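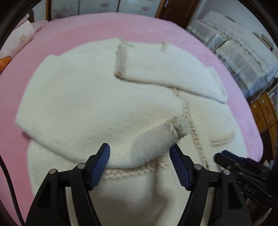 Chapter 7
Comparing Grippers on Soft Goods

In this chapter
7.1 Why cloth is treated separately
7.2 Choosing the test garments
7.3 Setting up a fair comparison
7.4 Fingers and pads
7.5 Where the camera sits
7.6 Recording a trial
7.7 Reading the results

Before you start
You should have read Chapter 4 (grip force and friction) and the first half of Chapter 6 (scoring a pick). The sections on calibration in Chapter 5 are useful but not needed until 7.5.

7.1 Why cloth is treated separately

Chapter 6 dealt with blocks, tins, bottles and other things that keep their shape when they are held. A gripper that picks up a tin either has it or does not, and the tin looks the same in the air as it did on the table. Most of the scoring rules in that chapter lean on this without saying so.

Cloth changes shape as soon as it is touched. A jumper pinched at the neckline hangs in one way, and the same jumper pinched at the cuff hangs in another. The fingers may close on one layer when two were wanted, or on two when one was wanted. They may take hold of a trim and leave the body of the garment behind. Each of these counts as a successful pick under the Chapter 6 rules, and each may be useless for the next step, which is usually to fold, hang or turn the garment.

For this reason a comparison of grippers on cloth has to say what the pick is for. Throughout this chapter the task is to take hold of a named part of a garment lying on a soft surface, lift it clear and lay it down at a marked place. Folding is left to Chapter 8.

7.2 Choosing the test garments

The garments should differ in ways that matter to the fingers. Thickness, stiffness, surface and edge are the four we use. A cotton tea towel is thin and has a plain hemmed edge. A brushed knit is thick, gives under the pads and has fibres standing up from the surface, so that the pad meets a layer of fluff before it meets the yarn. Braid sewn along a front opening or a neckline makes a firmer ridge in an otherwise soft piece, and a grip that works two centimetres away from the ridge may fail on it.

The surface underneath matters as much as the garment. On a bare table the fingertips stop against something hard, and the operator or the controller can use this to judge depth. On a plush bed cover the tips sink in. It is then easy to pinch the cover along with the garment, and a trial that ends this way must be marked as a fault even if the garment arrives where it should.

Trials for this chapter were run at two sites. The Pludthorpe group worked on beds, sofas and other household surfaces. The Drinalton group worked on a flat bench with a felt mat. Where the two sites disagree, both results are given.

7.3 Setting up a fair comparison

The simplest mistake in this kind of work is to change two things at once. If gripper A is tried on an arm and gripper B is tried by hand, the result tells you very little about the grippers. The person holding gripper B will correct for a poor approach without noticing.

Hand-held trials are still worth doing. They are quick, they need no arm, and they show what the fingers can manage when the approach is good. Vibeke Vídalín, who planned the Pludthorpe work, ran every finger design by hand first and only mounted a design on the arm if it passed. Keep the two sets of results in separate tables and do not add them together.

The full comparison came to 1,440 trials. Of these, 300 were hand-held and the rest were made with the arm. The order of the garments was shuffled before each session, so that no gripper always met the thick knit last, when the operator was tired.

7.4 Fingers and pads

Two-finger grippers differ in how the fingers travel. In a parallel design the tips stay level as they close. In a simple pivoting design they swing through an arc, so the height of the tips changes during the grip. On a hard surface a small change in height can be allowed for. On a bed cover it often decides whether the cover is caught.

Pads are easier to change than fingers and should be tested first. Smooth pads slide on brushed knits at low force. Ridged pads hold better at the same force, but the ridges can catch on loose stitches and on metallic thread — check the pads for caught fibres between trials and clean them. Moataz Salem's notes from Drinalton record 131 slips with smooth pads before the change to ridged ones, most of them in the first moments of the lift.

Grip force should be set to the lowest value that holds the garment, then raised by one step. Higher settings leave marks in a soft pile and make it harder to tell a good pad from a poor one.

7.5 Where the camera sits

A camera fixed to the gripper sees the fingers and the cloth between them from close by. A wide lens also takes in much of the room, at the cost of bent lines towards the edges. A camera on a stand sees the whole garment but loses the contact point whenever the gripper is in the way.

Nanna Ravn compared both arrangements using the Drarniser controller. With the gripper camera alone, the controller found the correct edge more often but lost track of which sleeve it was holding. With the stand camera alone, the reverse was true. Section 7.5 gives her method in full and explains how the two views were lined up in time.

7.6 Recording a trial

Write down the garment, the part to be gripped, the surface, the finger and pad type, the force setting and the result. Use the result codes in Table 7.1 and add a short remark if the code does not cover what happened. Do not leave out trials that were stopped early. In the first version of the Juška data set 486 stopped trials had been removed, and the remaining figures made the weakest gripper look as good as the best one.

Terms used in this chapter
Layer fault: the fingers close on more or fewer layers than intended.
Ground pick: the surface underneath is gripped together with the garment.
Trim pick: the fingers hold a braid, button or label and little or none of the body fabric.
Approach: the path of the gripper up to first contact.

Warm-up task
Lay a thick jumper on a bed and pinch it at the neckline between finger and thumb, using one hand only. Lift it and note how many layers you are holding. Repeat at the cuff and at the lower hem. Then do the same on a table, and keep your notes for use in 7.2.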